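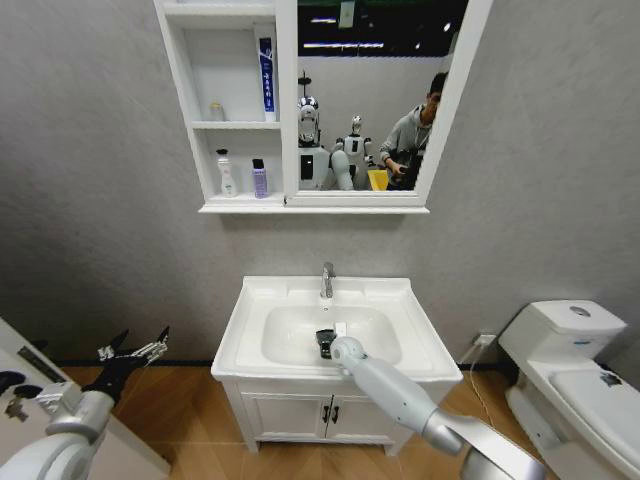

## Budgeting for a bathroom-cleaning robot

Price the consumables before the arm. Our Fendham quote put grip pads at $41 a set and listed them on a separate sheet.

- **Reach:** measure from the floor to the bottom of the basin, then to the top open shelf. Send both numbers to the dealer.
- **Tools:** a single-lever faucet and a recessed basin need different grips. Draneo charges $351 for the second gripper.
- **Charging:** a low wall outlet between vanity and toilet is convenient, but check the cable run first.
- **Time:** allow 60 minutes for setup — 8 more per added fixture.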